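The Case for Leaving the Bin Untidy

Mateja Petkov, Trostus Student Robotics Programme, August 2023

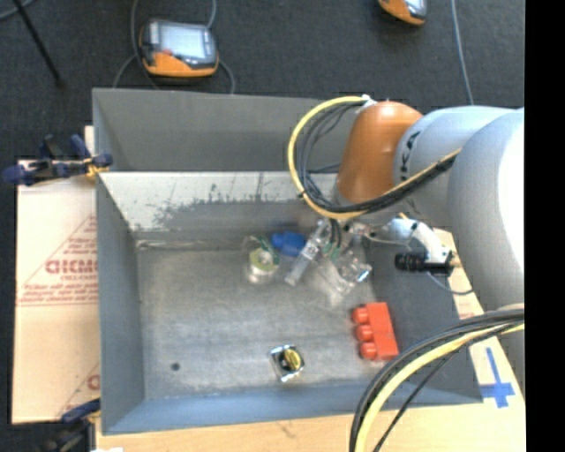 What a student should be asked to pick up

Our second-year students at Trostus spend a full term on one task: a robot arm must take mixed objects from a metal bin and set them down elsewhere. The objects are ordinary. A red toy building block may lie beside a small item in shiny clear packaging, with something bright blue and lumpy further back. Visitors from partner schools often ask why we do not begin with identical cubes on a flat table, as the Bindby syllabus recommends. I believe that syllabus is mistaken, and I should like to set out why.

A cube on a table teaches a student to write a program. It does not teach that student to doubt one. When every object has the same shape and surface, the first version of the code is likely to work, and a group may pass the assessment without once asking what the gripper will meet. Clear packaging reflects light. Sloping walls leave little room for the wrist and its cables. These difficulties belong in the first week, when there is still time to think about them.

The cost of this approach should be admitted. In March, seven groups entered the internal trial, each with 50 attempts, and the best of them completed 12 clean picks. Several parents wrote to us about the marks. The Radonjić Cup, for which many of our students prepare, rewards speed on uniform parts, and our entrants start that event at a disadvantage.

Marking must therefore change with the task. We now award most of the credit for the written log, in which each failed attempt is described and a cause proposed. A good log is harder to produce than a good run — and far more useful to the next group that takes over the cell.

The Skoketti workshop has asked to adopt our object list for its own course. We have agreed, on the condition that its staff replace a third of the items every year. Students share solutions freely, as they should, and a list that never changes will soon be learned by heart.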